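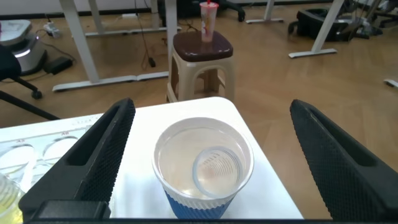
Figure 3. Wrist view during the cup task: the fingers open on either side of a paper cup with a smaller clear cup inside it.

Research > Manipulation > Reports > Crushed and dropped cups at the Minville bench

4.2 What the failure counts do and do not show

The Cadov controller was described to us as "cup safe". We took that to mean that it would close on a thin paper wall without crushing it, and would stop if it could not. Over 500 attempts at the Minville bench it did neither often enough for us to use the phrase again. The log lists 17 crushed cups. We think the true figure is higher, as the log records a crush only when the finger gap falls below a fixed limit, and a nested pair can buckle well before that limit is reached.

Nested cups are where the trouble lies. With one cup inside another, as in Figure 3, the rim seen from the wrist is two rims, and the finder has to choose. When it chose the inner one, the planned grip was too narrow and the fingers came down on the outer wall. The supplier's note blames glare from the white tabletop. We doubt this. We dimmed the lights for one block of trials in March and the inner rim was still picked, at much the same rate.

The stop is harder to excuse. The force limit is read from motor current, averaged over a short window, and by the time the average crosses the line the fingers have already moved on. On a stiff block the delay does no harm. On paper it is the whole of the grasp. Naylor's earlier report gives a pass rate for this same stop, but all its tests used rigid parts, and we can't see how the result carries over to cups.

We also distrust our own retries. An operator could restart a failed attempt, and the log counts a restart as a fresh trial. Some of the clean grasps in Table 2 may therefore be second goes at cups already bent. We have not tried to correct for this and would ask readers not to quote the table without saying so.

Comments

gripwatch: Worance had the same averaging window on its older hands. Shortening it gave us false stops all day. Did you try that?

m_tolley: Why keep the restarts in at all? I would have thrown the table out.

benchrat: The glare story gets told about every camera I have ever used. Would like to see the dimmed block on its own, with the lamp settings.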